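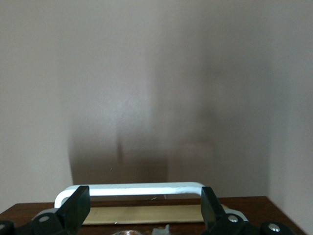 Betreff: Re: Aufnahmeregeln Greifplätze, Entwurf 2
Liste: handhabung-praxis
Datum: 19.2.23

Hallo zusammen,

ich antworte unten zwischen den Absätzen und hänge am Ende die Fassung an, mit der wir in Skastholm ab sofort arbeiten. Wer an den anderen Standorten schon nach Entwurf 1 aufnimmt, kann die laufende Serie so zu Ende bringen und danach umstellen.

Jemand aus Bedthorpe schrieb:

> Wir haben den Entwurf durchgelesen und halten den größten Teil für brauchbar. Vier Punkte sind uns unklar.
>
> 1. Im Entwurf steht, der Tisch sei vor jeder Episode "aufgeräumt". Heißt das leer bis auf die Zielobjekte? Bei uns liegen absichtlich andere Teile mit auf der Platte, sonst lernt die Steuerung nur den leeren Tisch kennen.

Nein, leer muss er nicht sein. Das Wort war schlecht gewählt und ist jetzt raus. Gemeint war, dass alles, was auf der Platte liegt, mit Absicht dort liegt und im Protokoll steht. Ablenker sind erlaubt und bei den Griffen und flachen Platten auch erwünscht. Nicht erlaubt sind Reste aus der vorherigen Episode, die keiner eingetragen hat. In der letzten Durchsicht waren von 1447 Episoden 67 dabei, bei denen im Bild der Handgelenkkamera etwas lag, das im Protokoll fehlte. Meistens Kleinkram: Papierschnipsel, Folie, eine Schraube. Das ist für das Greifen selbst oft egal, für die Auswertung nicht, weil dann die Beschriftung nicht zum Bild passt.

Wenn man am unteren Bildrand nur die Oberkante eines Teils sieht, kommt es trotzdem ins Protokoll. Ist nicht klar, was es ist, bitte "unbekannt" eintragen und nicht raten. Wir hatten Einträge, in denen dasselbe Teil dreimal unter drei Namen stand.

> 2. Die Vorgabe "Finger beidseitig sichtbar" ist bei unserer Kamerahalterung knapp. Wie viel vom Finger muss man sehen?

Die Fingerspitzen und die Innenflächen, mindestens bis auf Höhe des Objekts. Der Rest vom Greifer darf unten aus dem Bild laufen. Dass die Finger die Enden eines längeren Objekts verdecken, lässt sich bei dieser Kameralage nicht vermeiden und ist kein Grund, eine Episode zu verwerfen. Wichtig ist, dass die Halterung während einer Serie nicht verstellt wird. Die Schraubenköpfe vorn an den Fingern eignen sich gut als Bezug: Wenn sie im ersten Bild der Serie und im letzten an derselben Stelle sitzen, hat sich die Kamera gegen den Greifer nicht bewegt. Diese Prüfung steht jetzt als eigener Punkt drin, Nr. 6. Voraussetzung ist dieselbe Greiferöffnung in beiden Bildern, sonst vergleicht man Äpfel mit Birnen.

> 3. Zur Beleuchtung steht fast nichts drin. Bei uns fällt das Licht von der Seite ein und der Arm wirft einen Schatten an die Wand. Ist das zulässig?

Ja. Schatten auf Wand und Tisch sind zulässig, solange das Zielobjekt sich vom Hintergrund noch abhebt. Helle Teile vor dunklem Schatten sind unproblematisch. Schwarze Teile vor einem dunklen Schatten sind es nicht, da bitte die Lampe versetzen oder eine zweite dazunehmen. Was wir nicht wollen, ist automatischer Weißabgleich mitten in der Serie. Belichtung und Weißabgleich werden einmal eingestellt und bleiben dann fest. Fensterlicht ist ein Sonderfall, dazu haben wir noch keine Regel. In Trurndale werden die Rollos heruntergelassen, bei uns geht das im hinteren Raum nicht.

> 4. Wer darf in den Arbeitsraum greifen, wenn ein Teil verrutscht ist? Im Entwurf steht nur "Arm stillsetzen".

Das war tatsächlich zu kurz. Stillsetzen heißt: Bewegung angehalten, Fernsteuerung gesperrt, und die Sperre liegt bei der Person, die hineingreift. Pause in der Software reicht nicht. Wer das Bediengerät in der Hand hat, greift nicht gleichzeitig mit der anderen Hand auf den Tisch, auch nicht bei einem leichten Teil. Zwischen die Finger wird überhaupt nur gefasst, wenn der Greifer stromlos ist. Welche Vorschriften am jeweiligen Standort sonst noch gelten, ersetzt unsere Liste nicht. Im Zweifel gilt die strengere Regel.

Zu Georgiou noch: die Greiferbacken, die von dort kamen, haben eine andere Länge als der erste Satz. Bitte nicht innerhalb einer Serie mischen und die Satznummer im Kopf des Protokolls angeben. Zwei Serien vom September mussten wir deswegen trennen, das war ein Nachmittag Arbeit.

Fassung 3, gültig ab sofort:

1. Vor der Serie: Kamerahalterung prüfen, Linse abwischen, Belichtung und Weißabgleich fest einstellen.

2. Alle Teile auf der Platte ins Protokoll eintragen, Zielobjekte zuerst, danach Ablenker. Unklare Teile als "unbekannt".

3. Lage der Zielobjekte zwischen den Episoden ändern. Griffe und Bügel auch gedreht und auf anderem Untergrund auflegen, flache Platten auch einmal allein.

4. Eine Serie hat höchstens 80 Episoden. Danach Pause für die bedienende Person und neues Protokollblatt.

5. Fehlgriffe werden nicht gelöscht. Sie bekommen die Kennung F und bleiben in der Serie.

6. Am Anfang, nach jeweils 16 Episoden und am Ende ein Standbild bei gleicher Greiferöffnung ablegen und die Lage der Schraubenköpfe vergleichen. Bei Abweichung Serie beenden, Halterung neu ausrichten, neue Serie beginnen.

7. Eingriff von Hand nur bei angehaltenem Arm und gesperrter Fernsteuerung. Zwischen die Finger nur bei stromlosem Greifer.

8. Jeder Eingriff wird mit der Episodennummer notiert, auch wenn nur ein Teil zurückgeschoben wurde.

9. Keine Personen, Bildschirme oder Namensschilder im Bild. Ist doch etwas davon zu sehen, Episode sperren und melden, nicht selbst zuschneiden.

Offen sind noch das Fensterlicht (siehe oben) und die Frage, ob wir glänzende Tischplatten mattieren. Ich bin eher dagegen, weil die Platten im späteren Einsatz auch nicht mattiert sind. Bei flachen hellen Teilen stören die Spiegelungen manchmal die Kantenerkennung, da hätte ich gern Rückmeldung aus Trurndale, dort gibt es beide Plattenarten.

Anmerkungen zu Fassung 3 bitte hier auf die Liste und nicht einzeln an mich, sonst geht wieder die Hälfte verloren. Das Protokollblatt mit der neuen Kopfzeile liegt im gemeinsamen Ordner, das alte bitte nicht mehr ausdrucken.

Grüße aus Skastholm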